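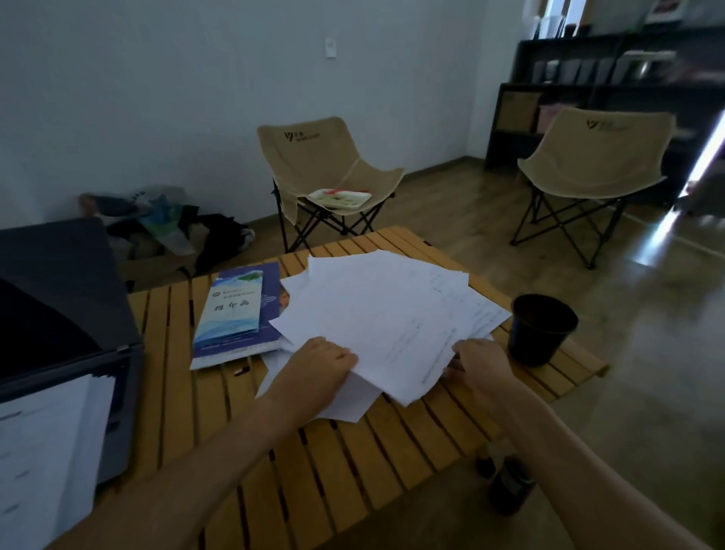 Getting a stack of printed sheets in hand at the slatted table.

About Rondport

Hello, and thank you for clicking through to this page, which we know is the one most people skip on their way to the price list. We're a small paper-handling business. People bring us printed sheets in whatever state they happen to be in (fanned out, upside down, in a grocery bag with a rubber band around the middle) and we sort them, square them, put them in order, fold or staple them if that's wanted, and pack them up so they can be handed to somebody else without embarrassment.

It's a plain sort of trade and we love it.

How we started

Venla Lindqvist spent years at the front desk of a music school called Musico, where every September meant a new handbook, a new fee sheet, a new practice calendar and a recital form, one of each for every family. The copier did its part quickly enough. Then came the evenings of laying it all out in piles and walking up and down the hallway picking up a page from each. Venla was good at this, and fast, and other schools began asking if she would come and do theirs. Her first paying job on her own account was 300 welcome packs for a language school that opened in a week and had stapled all of its timetables on the wrong corner. She took out every staple at her kitchen table, with the radio on, and still talks about it with real affection.

Veikko Vuorinen joined the following spring. He had worked in a print shop and knew things the rest of us didn't, such as why paper curls one way and not the other, and how to get air between sheets so they slide instead of clinging together. Damián Ulloa came next, to drive the deliveries, and turned out to have the tidiest hands of any of us, so now he does both.

What we do all day

Most jobs begin with a heap. We get hold of the stack by its edges, loosen it, and turn the corners around until they all point the same way, then knock it down on the long side and again on the short side. You can hear when a stack has come square, it makes one sound and not several. After that we check the page order against your master copy, pull out anything creased or faint, and start collating.

We also look after covers, folders and brochures. A good many of our customers work in more than one language, and we're happy to handle material in Chinese, Spanish, Finnish or anything else you print in, as long as you send us a marked-up sample showing which way is up and what goes in front of what. (Please do send the sample! An email saying "the blue one goes first" has caught us out more than once, when there were two blue ones.)

For bigger mailings we put folders together by hand, usually a cover letter, a brochure and a few loose sheets. Kometti, who run trade fair stands, send us theirs twice a year, and the café people at Chien have us do their menus and staff binders, which are never the same length two months running.

How we like to work

We do it all by hand and we don't hurry it. You're welcome to come and sit with us while we go through the first few sets, and plenty of people do. It's a good time to notice that page 8 is missing, and far better than noticing at the event. If you find a mistake after we've started, just call. We'd much sooner take a job apart and begin again than send you off with something you'll be apologizing for.

Spoiled and leftover sheets come back to you in a separate bundle unless you ask us to recycle them. Anything with names or addresses on it stays in its own folder while it's with us, and we never mix two customers' papers on one table.

What to bring

Your printed sheets, in any order you like. One complete set put together the way you want it. A phone number where we can reach you that day. If the job is more than 300 sets, let us know a week ahead, and for anything smaller 3 working days is usually plenty.

Getting in touch

Pirjo Oksanen answers the phone in the mornings and reads the email after lunch. She can give you a price if you tell her how many sheets go in a set, how many sets you need, and whether there's folding. If you aren't sure about any of that, bring the whole pile over and we'll look through it together.

Page last updated December 2025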